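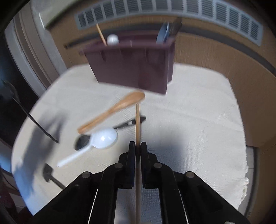

Tiburcio Olvera has run the kitchen supply counter at Ibarra for 19 years, and he still writes every order by hand. "The computer loses things," he said. "My notebook never did."

He stocks 376 items, most of them plain: ladles, strainers, spoons. Sales pick up in August, when students move into the apartments nearby. "They buy one pot and one spoon," he said. "In a month they come back — usually for a lid."

He has no plans to retire. His niece now handles the mornings.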